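I have been trying to get back into walking since spring, and by walking I mean proper walking, the kind where you leave the car at home and come back wanting a sandwich. My old loop was the one past the Noken warehouse, and I could do it half asleep. Up the hill, past the gas station, around the back of the school, home. Fine, but I was so bored of it that I had started listening to podcasts about mortgages.

So in October I decided to try the low path, the concrete one that runs below street level between Allumholm and the old rail yard. I've lived here for years and had only ever looked down at it from the road on my way to something else. There's a set of steps behind the Thaweesak noodle place (get the soup, always the soup), 40 of them, pretty steep, and then you're down there and the whole town sort of goes away. I loved it! It's gray, it's plain, it's walls and railings and sky, and I can't think of a better place to clear my head at seven in the morning.

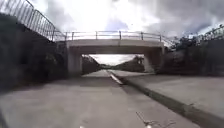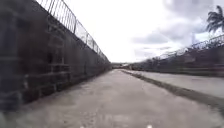
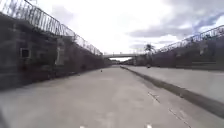
Concrete, concrete and more concrete, and I'm very fond of it.

What I like most is how straight it is. On my old loop I was forever checking for cars, or crossing over, or waiting for somebody to back out of a driveway. On the low path you pick a spot way off in the distance and go. My brain does something nice on a long straight walk, it kind of idles, and I've solved more dinner problems down there than I ever have standing in front of the fridge. I also like having walls on both sides, which I know would bug some people. My sister came once and said it felt like walking down a hallway with no ceiling. She meant it as a complaint, but I thought it sounded great.

A few practical things if you want to try it. Wear shoes with some cushion, because concrete is hard on the knees and I learned that in week one. I ended up buying a pair of Prollos, which were 83 dollars and made me wince at the register, but my knees have shut up since. Bring a layer too, even if it feels warm up on the street. And skip it after heavy rain. I went down the morning after that big storm and turned right around at the bottom of the steps.

I've been keeping a little tally in the back of my recipe notebook, and I'm at 279 miles for the year, a lot of it down there. I would love to say I'm going for 1000 next year, but I've met me. December is coming, the mornings are dark, and the bed is very warm. For now I'm aiming for three mornings a week, with soup afterward when I go late enough for them to be open.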